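Walls, walls, walls

Last updated: 18 Apr 2024
Posted by Saron Tefera

I promised a proper write-up of the exploration work and then went quiet, sorry! The short version is that we have a result, it's a small one, and I like it very much.

If you've missed the earlier posts: Dorach is our simulated house, and Ernora is the bit of software that wanders through it deciding where to look next. The point of Ernora is to learn its way about using only what the camera sees. No floor plan, no little beacons, no cheating with the simulator's own coordinates (I'm looking at you, Baptiste, and your "temporary" debug flag). It gets a picture, picks a move, gets another picture.

The trouble is that a lot of the pictures are rubbish. Drive a camera through a house and a surprising share of what comes back is blank wall. Our old method treated each view as equally worth having, so it would sit there happily comparing one stretch of plaster with another and deciding they were the same place. Two bedrooms would get glued together on the map because they were painted the same colour. Yi-an called these "wormholes" and the name has stuck, to the point where Gebremedhin put it in a slide for people who had no idea what we were on about.

So what do you do with a dull view? My first idea was to throw them out. Count the corners and edges, and if there aren't enough, bin it. I spent up to 7 hours a day on that for longer than I'd like to admit, and it made things worse - throw out too many views in a row and the thing loses track of how far it has turned.

What we do now is keep the dull ones but trust them less. Each view gets a score for how much it could tell you about where you are, and that score decides how hard it's allowed to pull on the map. A plain wall with a bit of window in the corner still gets a say, mostly about which way the camera is tilted, because a window edge is a nice long straight line. It just isn't allowed to announce that it knows which room it's in.

I ran it on 921 views from the test set, which I'd kept well away from while fiddling with the scores. The old method made seven wormholes. The new one made two. I reran it with a different starting point because I didn't believe it, and got two again, in the same places, both along the upstairs landing. I've no idea what it has against the landing.

Things I'm less pleased with: it's slower, and shadows still fool it. A soft shadow on a wall scores as if it were a proper feature, and of course it isn't one you can rely on if the thing casting it moves. Nahom thinks we should teach the scorer about shadows directly. I'd sooner wait and see if it sorts itself out with more lighting set-ups, mainly as I'd be the one doing the teaching.

Next job is the same test in Castaño, which has far more furniture in it and should be kinder to us. Then I want a go at the real thing in July, if I can get the battery on the trolley to last a whole run.

I've been through the low scorers by eye as well, an evening's work with a big pot of tea, and on the whole I agree with it. I'm leaving one at the bottom of the post so you can see what it's up against. 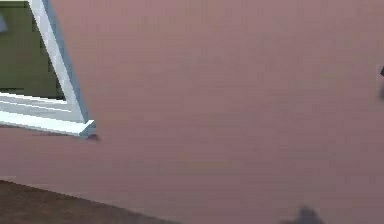 Mostly pink wall, a bit of tilted window, and a shadow bottom right.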